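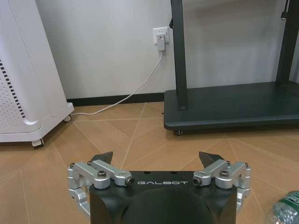 Surely the person who picks a thing up has the better claim, one reply to the last problem sheet ran, because the shop did not know it was there. The reply is half right. It is correct against a stranger, and incomplete against the person who holds the premises. This handout deals with the gap between the two. Read it with page 107 of the course reader.

Handout 4. Finders and occupiers
Unit 710, Personal Property
Busville, May 2, 2018

1. Starting point
A finder does not become the owner. The finder gets possession, and possession gives a right that holds against everyone except those with an earlier or stronger right. The true owner normally keeps ownership, however long the search takes, unless it has been given up or a limitation rule applies.

2. Things in or attached to the land
The occupier has the better right to anything buried in the ground or fixed to the building. Knowledge is not required. A ring found behind plaster during building work goes to the occupier as against the builder. Treasure is governed by separate rules and is left out of this unit.

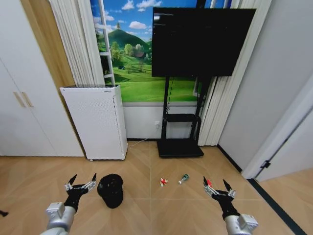

3. Things lying on the surface
The test for loose items is control. The occupier must show an intention, made clear before the find, to control the premises and the things that may be on them. A locked store room meets the test easily; a hall open to passers-by may not. The physical position of the item is the first thing to settle. The black baseball cap lying on the floor is a surface item, and the rule in section 2 does not reach it. Whether it was lost, set down or abandoned cannot be read from its position – that needs evidence of intention, and courts are slow to infer that an owner has given something up.

4. Finder's duties
Take reasonable care of the item. Take reasonable steps to trace the owner. A finder who is trespassing, or who means to keep the item dishonestly, has a much weaker position, and the second may also face a theft charge. An employee who finds something in the course of the job usually takes it on the employer's behalf.

5. Problem for the June class
Irkura runs a waiting room for customers of Ziltham. A notice says that lost items must be handed in at the desk. A customer finds an envelope holding 40 banknotes under a bench and hands it in, leaving an address. The owner never comes forward. Advise Irkura. Would the answer change if the notice had been put up after the find? Maximum 100 marks. Cite the reader by page number.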